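Programming meeting, 17th February

Present: Kidus Wolde (chair), Catinca Buzatu, Ovidiu Marinescu, Despina Crăciun. Apologies from Emilian Bogdan, who sent notes on the venue.

**Previous minutes.** Accepted with one correction: the storytelling walk starts at the Ardeleanu mill, and the old bus stop is only the meeting point for people coming from town.

**August program.** Catinca has confirmations from two of the four speakers for the day on village weddings and wedding music. The talk on traveling fiddlers is moved to the afternoon so that it runs straight into the concert. Despina would still like a session on wedding bread. Agreed if it fits in the mill yard — the hall has no oven.

**Exhibition.** Ovidiu has looked through the family albums lent by households in Punora. Captions will be in Romanian and English. Despina to check spellings of the older street names before anything goes to print.
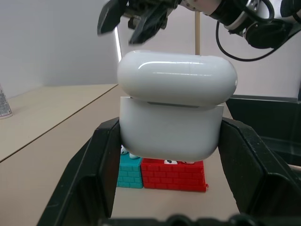 Will visitors need a ticket for the exhibition? Entry is free on all days, and only the evening concert is ticketed.

**Printing.** Plaser quoted for 2,000 programs, folded. Kidus thought last year's type was too small and asked for a larger size, even if the speaker biographies have to be shortened. Approved. Catinca to send final text once the remaining speakers answer.

**Venue.** Emilian's notes say the upper room can be used for the children's workshop but the stairs are steep. Workshop moved to the ground floor, next to the exhibition. Ovidiu to redraw the floor plan.

**Other business.** Nident has offered to lend chairs for the concert. Accepted with thanks. Despina asked who will collect them — left open until Emilian is back.

Actions:

- Catinca: remaining speakers, program text
- Ovidiu: floor plan, captions
- Despina: street names, bread session
- Kidus: reply to Plaser and Nident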